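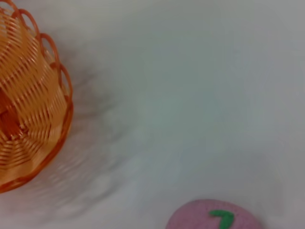 Teaching a Tabletop Arm to Put Things in a Basket: Workshop Tips

Updated Feb 28, 2025

These tips apply to a small arm driven from a leader arm or a hand controller, with a camera at the wrist. They were collected on the Erngate bench setup and checked again on a Vekby clamp base. Other arms will need different numbers.

Bench

Use a plain white top. Wipe it before each session, and again after lunch if anyone has eaten near it. Pencil marks and tape residue become landmarks, and a policy will learn to steer by them.

Choose a basket with a color that separates clearly from the top. Orange plastic weave works well. Its strands are glossy, so check the wrist view for glare before recording. If the highlights wash out the weave, lower the lamp or bounce it off a wall.

A looped rim can catch a fingertip. Approach a scalloped basket from above the opening, never from the side, and keep at least a finger's width of clearance over the loops.

Light plastic baskets slide when touched. Put a small square of shelf liner under the base, trimmed so that it does not show.

Objects

Soft pieces with a raised figure on them, such as a pink disc with a green 7, are forgiving to grip and easy to tell apart on playback. Grip across the body of the piece and keep the fingers off the raised stroke, which can peel.

Change the start position every time. Place the piece near the basket, far from it, and low in the wrist view where only part of it shows. Partial views are worth keeping. The arm will meet them later.

Driving the arm

Move at the speed you want copied. Pauses get copied too. If you need to think, stop the recording and start over.

Sweep the wrist slowly when crossing from basket to piece. Fast sweeps smear the picture, and a light-colored rim can leave a faint double outline beside itself. If the smear is still there with the arm at rest, look at the exposure setting and any frame blending in the camera driver.

Open the fingers fully before descending. A half-open approach works for a practiced hand and fails on replay.

Release low, inside the rim, then lift straight up — no sideways flick.

How many to record

For one basket and one piece, 100 clean demonstrations is a fair start. The Erngate set ended at 132. Adding a second basket position took the total to 423, with most of the extra effort spent on reaching the far corner.

Storage and upkeep

Name folders by task and basket position. Clorklow, the logging script used here, splits a session at 3240 frames, so keep each take well under that.

Recheck the wrist camera screw at the start of every session — it works loose. Next calibration check is due in March.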